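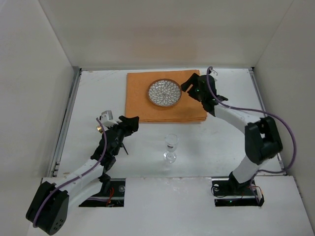 The bus from Istlow let us off at the wrong gate, so we walked the length of the Platia building in the rain and came in through the loading dock. A woman with a clipboard found our names and gave us stickers. Mine said GUEST. My sister's said GUEST (FAMILY), and she asked what the difference was. The woman said the family ones got a voucher for the cafeteria.

"I'm her family," I said.

The woman looked at her clipboard and gave me a voucher too.

My sister had worked at the Tarnham hotel for 20 years, the last six of them in charge of the dining room. The hotel belonged to the Ristić company now, and so did part of Platia. That was how the invitations had come about. Everyone in the dining room had been offered one. She was the only person who said yes, and she only said it after she asked me to go with her.

They took us down a hallway in a group. There was a talk first, with slides. A young man in a gray sweater told us that a place setting could be broken into steps, and that each step could be learned. He said it had taken 400 hours to get to where they were. My sister wrote 400 on the back of her voucher and underlined it.

Then we went to see the arms. They were in a white booth, the two of them, and we stood behind a strip of yellow tape on the floor. On the table between them were a towel, a plate and a stemmed glass. The towel was orange and folded up, and the plate was sitting on it.

"Why is the plate on a towel?" my sister said.

The young man said it was part of the task.

"We don't put plates on towels."

"It's not a hotel table," he said. "It's more of a general table."

She nodded as if that was a fair answer. The arms were already moving. They were slower than I had expected. The one on the right reached in beside the plate and stopped there, its black fingers just off the rim, and it stayed that way long enough for a man behind us to ask if it was broken.

"It's deciding," said the young man.

My sister leaned over the tape as far as she could without touching it. I knew the look. She used to stand like that at the door of the dining room when she had someone new on the floor, with her hands behind her back so she wouldn't reach out and fix things.

"It's coming in too flat," she said. "It wants to get under the rim."

The fingers closed. The plate tipped up on one side, slid, and dropped back on the towel. It made hardly any sound. A few people laughed and somebody clapped.

"Well, that's what the towel's for," my sister said.

The young man wrote something down. He asked her how she would do it, and she told him. She said you put your thumb along the edge and never over it, and you let the weight sit back in your palm. He said the arm didn't have a palm. She thought about that for a while. The rest of the group had started toward the next room, where there was coffee.

"Then use the other one," she said. "It's got a brother right there doing nothing."

He said they were working on that. They watched two more tries together, and she talked and he wrote. On the second one the plate came up a little way and stayed up, and neither of them said a word until it was down again.

I went and got the coffee. When I came back she was asking him about the glass.

On the bus home she had her shoes off and her feet on the heater. She still had the sticker on her coat. I asked her if she was worried, and she said she had been worried since March, when the letter about the new owners came - this didn't make it any more or any less.

"He asked if I'd come back," she said. "They pay 200 a day."

"To do what?"

"Show them."

"Are you going to?"

She turned the voucher over and looked at the number she had written on it. We had forgotten to use them, hers or mine. The bus stopped at the Tarnham turn and let on a boy with a bicycle wheel, and she moved her bag so he could sit down.

"I'd want them to get rid of that towel," she said.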